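Garnlow Study Bible Forum > Reference Works > Concordances and Commentaries

Thread: Stukar one-volume commentary, second edition: worth replacing the first?

tolle_lege
I use the first edition of the Stukar one-volume for daily reading. The publisher's page says the second edition has 300 revised entries and a new cross-reference system. Has anyone compared the two in detail? I mostly care about the Minor Prophets and the general epistles.

nquartey
I have both. The page count went from 1184 to a little more than that, but the type is smaller, so the added text is greater than it looks. Hosea and Micah were rewritten. Jude and 2 Peter are nearly word for word the same, apart from a longer note on the literary relationship between them. The cross-references moved from the foot of the page to the inner margin, where they disappear into the gutter from Isaiah onward.
— Nii Quartey

marginalia_77
Disagree on the gutter. Mine opens flat by Genesis 10. Which binding do you have?

nquartey
Glued. If yours is the sewn one, that would explain it. The sewn copies came from Clostirach and cost more.

m_fortin
The larger issue is the method. The first edition commented on paragraphs. The second comments on "reading units" sized for a daily plan, and those units do not always follow the argument of the text. Romans 9 to 11 is split in a place I can't defend. For devotional use it may not matter. For teaching preparation I went back to the first edition and added Owusu on Romans beside it.
Mélanie Fortin

marginalia_77
Every one-volume work has to break the text somewhere. The introduction to Romans states the argument of 9 to 11 as a whole and tells you to read it first. Did you read the introduction?

m_fortin
Yes. An introduction 40 pages back does not fix a heading that tells the reader a new topic has begun.

tolle_lege
Thanks, this helps. Is the index any better? The first edition sent me to the wrong page for Melchizedek.

nquartey
Fixed. It is now keyed to chapter and verse. About 3000 headings, with Greek and Hebrew terms in a separate list.

gearbox_deacon
Second the index. I read mine on the early shift, one unit before 6 a.m., and can find a passage again at lunch. On Romans I side with m_fortin.
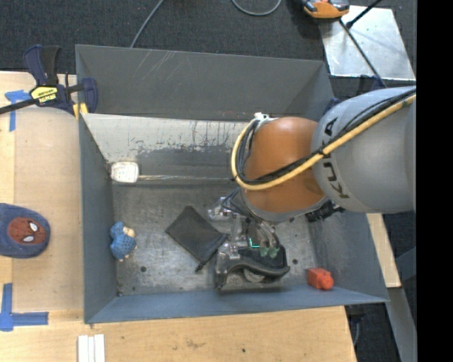 KUKA arm over the gray bin

marginalia_77
I will grant that the Romans heading is poor. I still would not send anyone back to the first edition over it. The Micah notes alone are a clear improvement, particularly on chapter 6.

tolle_lege
Does the reading plan start in January only, or can it be picked up anywhere?

m_fortin
Anywhere. The units are numbered, with no dates. I started in February with James.

tolle_lege
Then I will order the sewn copy and keep the first edition for Romans.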